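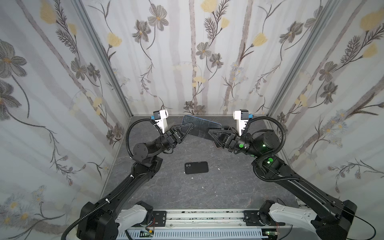
Work and Automation, Handout 6
The packing bench at Sorngate

Read before Thursday's seminar. Bring the handout with you, ideally with something written on it.

Our case this week is the returns and refurbishing site at Sorngate, run by a firm called Kametti. Phones come in, get wiped, graded, put in a case and sent out again. Until last year the casing was done by hand at a long bench, by 34 people over two shifts. It is now done partly by pairs of robot arms, and the bench has 14 people at it. The rest were moved to grading, to the loading bay or, in the firm's phrase, "onwards".

1. What the task consists of

Fitting a phone into a case sounds like one job. Ask a person to slow it down and you get several: pick up the phone, turn it, find the camera end, line it up with the cutouts in the case, press one side home, then the other. Most of us do this while talking about something else. A pair of arms has to be given each part of it. One gripper at each end of the phone, the phone held tilted in the air, a case lying back-up on the floor of the cell: each of those is a decision somebody had to make, and at Sorngate the somebody was usually a packer who had been asked to "just show us how you do it".

The showing was unpaid in the first month, at least in the sense that it came out of the same hourly rate and the same target.

2. Targets

The hand bench was set 3000 units a day. The first cells managed 500 between them, and management described this as promising. Staff noted that a person with the same figures would have been offered a chat. Keep this in mind when we get to Zacharopoulos on patience: firms will often wait months for a machine to improve and a fortnight for a new starter.

3. What the people do now

Job titles changed from "packer" to "cell attendant". The work is loading, clearing, restarting and watching. Several attendants told the site survey that they were less tired in the hands and more tired generally. Pay went up by one grade, which was welcome. Breaks became harder to take -- a stopped cell shows on a screen in the office, and a stopped person never used to.

Talk also changed. The old bench faced inwards. Attendants stand with their backs to one another.

4. Terms to know

Deskilling: the job needs less of what you knew.
Reskilling: the job needs something else, and there is a half-day course.
Tacit knowledge: what the packers had, before it was written down and became the property of Kametti.

Reading: Zacharopoulos, chapter 3. The Greninus report, section on job grading only; the foreword may be skipped without loss.

For discussion: who should own a movement once it has been copied? Come with a view and one objection to it.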